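Rantala: readme for the incident narratives set

Rantala is a collection of 245 short texts about aviation incidents, written by people who were paid to fly, fix or guide aeroplanes and were then asked to explain themselves in a box on a form. The box was small. Some of them attached extra sheets.

No crashes are included. If you came for wreckage, there are plenty of websites. What we have is bird strikes, burst tyres, doors that complained about being shut, and one long feud between a tug driver and a nose wheel.

Where the texts came from

All the reports were handed over by Usta, a small charter operator that flew turboprops until it stopped doing so. Tamara Stoica typed up the handwritten ones. Wanda Wasilewska checked them against the paper and put back the swearing Tamara had tidied away. About 110 of the reports were handwritten, and the maintenance ones are the worst, having been used as coasters.

What is in each record

id: a number. Gaps are deliberate, as withdrawn reports keep theirs.
phase: taxi, take-off, climb, cruise, approach, landing or parked. Parked is more eventful than you would hope.
role: pilot, cabin, engineer, ground or other. Other is mostly the caterer.
narrative: the text itself, spelling untouched.
outcome: one line, written by us.
severity: 1 to 5, also by us. There is a single 5, and we still argue over it.

Names, registrations and flight numbers have been swapped for tags in square brackets. Airfields are tagged too, except Gomen, which appears in so many reports that hiding it made whole paragraphs unreadable.

Known problems

Severity was scored by 2 people who share an office and, after a while, opinions. Please don't treat their agreement as proof of anything.

Times are a mess. Pilots wrote in UTC, engineers wrote in local time, and ground staff wrote "after lunch". We left them all alone.

Several reports describe the same event from different seats. They are not linked, and they do not match.

Using it

The files are plain CSV, one row per report, UTF-8. Excel will mangle the ids if you let it. The Zetiren script in the tools folder splits the narratives into sentences and copes badly with "a/c", "u/s" and anything in capitals.

Research and teaching use is fine. Please don't use it to rate airlines, there being only one in here and it no longer exists.

Last changed Nov 19, 2019 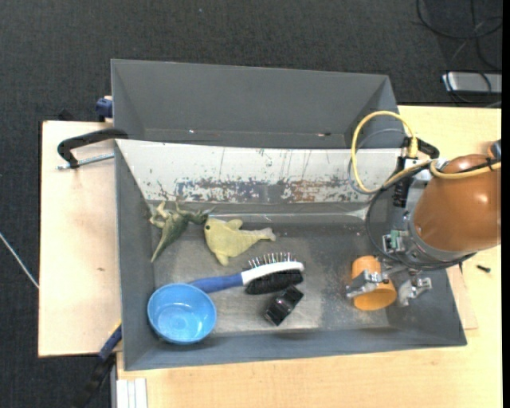

Corrections go to Wanda, with the record id in the subject line. Tamara also reads them, but slowly.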